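Ticket 1435: grasp planner stalls on overlapping items in metal bin
Project: Vikcombe bin picking
Component: Brorkeck planner, depth segmentation
Opened by: Macarena Olmedo
Status: fix in branch, testing

Thursday, 9:20
Planner returns NO_VALID_GRASP with plenty of stuff still in the bin. The log shows one huge segment across the middle of the floor and every candidate on it rejected for width. Restarting the node changes nothing. Same result with the Bekum profile loaded.

9:55
Dumped the masks. Where one flat item lies on another, the height step is tiny and the segmenter glues them together. The bare floor makes it worse, with speckle in the depth near the shiny spots that bridges the gaps between items. Love a bug you can see in the first plot!

10:40
Tried min_step at 3 mm. The big blob splits nicely, but the floor speckle now shows up as 61 little segments and the planner spends its whole budget scoring them. Capped candidates at 4000 per cycle, which keeps it responsive but doesn't pick the right ones.

11:30
Much better idea from the Soler branch: run the color edges first, then let depth vote on each edge. A green sheet against a whitish pouch is an easy split in color even when depth sees almost nothing. Merged it behind the flag use_color_edges. This is so much cleaner than my threshold fiddling.
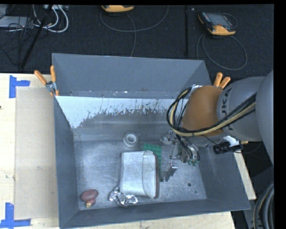

Photo: M. Olmedo / Vikcombe

Test layout for the new flag. The pouch partly covers the green sheet, and crumpled foil touches its lower left corner, so there are two contacts to separate. The silver bracket on the right is a good check for the collision model too, with the gripper hovering this close to it.

14:15
Replayed the saved clouds with the flag on. Pouch and sheet come out as separate segments, and the top-item ordering puts the pouch first. Really happy with that! Foil still merges with the pouch in roughly one replay out of five.

To do:
- raise edge weight near specular pixels
- add the foil contact to the regression set
- check cycle time with the flag on before merging to main

Leaving this open until the foil case is stable.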